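25/01/2022

Fact pad, second round of checking. Master list stands at 476 lines after Mitiku took out the repeats. I did 13 from the animals and kitchen pages, mostly by reading and a few by trying them at the bench. Line numbers are in the Statex sheet, so I'm only writing the wording and the result.

**Passed on reading**

- An octopus has three hearts. Fine as it stands.
- A day on Venus is longer than its year. True if "day" means one full turn on its axis (243 of our days against 225 for the trip round the Sun). Sunrise to sunrise is shorter, so the line now says "takes longer to turn once than to go round the Sun".
- A banana is a berry, a strawberry is not. True in the botanist's sense. Added "to a botanist".
- Teaching at Oxford began before the Aztecs founded their capital. Fine. The old wording said "Oxford is older than the Aztecs", and that is a different claim.
- Wombats make cube-shaped droppings. True. Mitiku wants it kept off the breakfast page.
- The dot over a small i is called a tittle. Fine.

**Failed on reading**

- Goldfish have a three-second memory. Wrong. They can be trained to a feeding signal and still know it weeks later. Pulled.
- All bats turn left when leaving a cave. Couldn't find anything behind it except other lists of facts. Pulled.

That makes 2 pulled for the day. Both had come in from the old Asfaw booklet, which gives no sources for anything. I think the rest of the lines from that booklet should go to the top of the queue.

**Tried at the bench**

- *A sheet of paper can't be folded in half more than seven times.* Plain A4 from the printer tray, folding across each time. Six folds by hand, and the seventh wouldn't hold a crease. Thin wrapping tissue, larger sheet, went to seven. The line is false as written, as people have gone well past seven using very long rolls. Suggest: "Try folding a sheet of A4 in half seven times."
- *A can of diet cola floats and a can of ordinary cola sinks.* Deep sink, cold tap water, cans the same size. Diet floated just under the surface with the rim out, ordinary went to the bottom. Repeated with a second pair, same result. Keep, but say "usually", as there is always some air left in the top of a can and it won't be the same in every one.
- *Raisins dance in lemonade.* They do. Slow to start. Went flat before lunch.
- *An egg can only be stood on its end at the equinox.* Wrong date for it, and one stood up on the fourth try on a tea towel, then on the bare draining board after more patience. Rewrite as a correction.
- *Rubber bands last longer in the fridge.* Not something I can settle in a morning. Put a bag in the door and a bag on the shelf above the radiator. Look again in February.

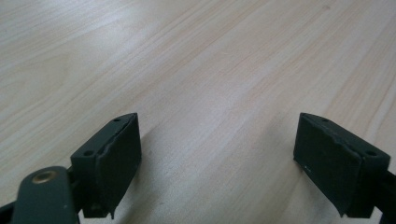
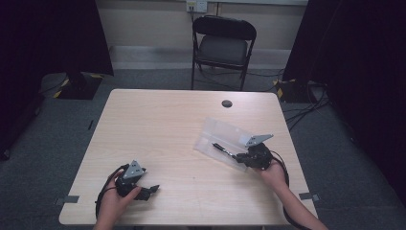
Do we need a source for a fact we have tested ourselves?

We still need one. A bench try tells us the line is safe to print for somebody at home with the same sort of can or sheet of paper, but it doesn't tell us why it works, and Hirero will ask for a written source against every line before they sign the pages off. Put the source in the usual column and "tried" with your initials in the notes.

**Wording rules, as agreed with Mitiku Zeleke**

Took these down while we were talking, will type them into the front of the sheet.

"Scientists say" comes out everywhere. So does "did you know", which was on nearly every line of the sea page. If a fact depends on a country, name the country. "The only animal that..." and "the only word that..." need looking up separately, as they go wrong more often than anything else on the list. We lost the one about "month" having no rhyme this way. Dates stay in where we have them, so the Zanzibar war line now says 1896.

No facts about living people, they go out of date.

**Pages**

Rerier sent the trial sheet back with the new typeface. Longest line that fits without dropping a size is shorter than before, and the Venus one is now over. Could lose "once". The tittle line looks lost on a whole page and might share with the one about the hash sign.

**Still to do**

- Rest of the kitchen page: honey, nutmeg, the one about carrots once being purple
- Find where the snail-sleep line came from
- Ask Mitiku whether corrections get their own colour
- Buy more raisins
- Label the bag over the radiator before someone uses them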